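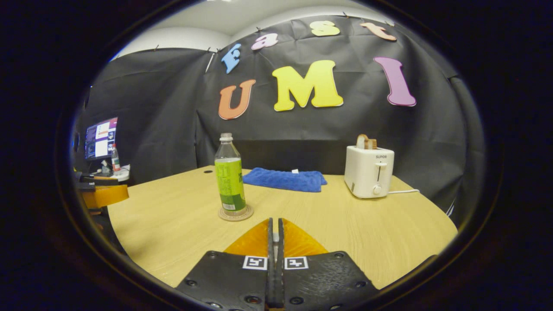
The planner at Ilance used to stop dead for nearly 2 seconds before every grasp. Its lead developer, who has worked on the control software in Cestcombe for four years and would prefer to be known only by job title, calls this period "the contemplative era".

"People thought it was being careful," she says. "It was waiting for a lock."

The lock belonged to a logging thread, which was writing every gripper pose to disk before letting anyone else have it. Moving the writes to a queue took an afternoon in February. Finding out that this was the trouble had taken since the autumn, most of it spent improving a perception model that had done nothing wrong.

She is fond of the perception model now. It runs on the wide view from the wrist, reads the two markers on the fingers to work out how far the gripper is open, and hands over a short run of future poses. The arm follows the first few and throws the rest away.

"Everyone asks why we bother predicting the ones we bin. Try it without. It dithers like a man choosing a sandwich."

Timing is still where her days go. Camera images arrive late, the arm's own readings arrive slightly less late, and the software has to pretend they turned up together. Ilance does this with a small tool called Văduva, which lines up the two streams and refuses to start if they have drifted too far apart. It was named by a colleague who has since left, and its error messages are famously short. One says "No."

"I've been meaning to improve that," she says. "But people do go and fix their clocks."

And the replay viewer, Cliltotitz? She winces. It was written for looking at one recording, and last Friday somebody gave it 400.

"It opened them. I'll give it that. It opened all of them, in separate windows."

She has put in a prompt that asks whether you are sure. So far everyone has clicked yes.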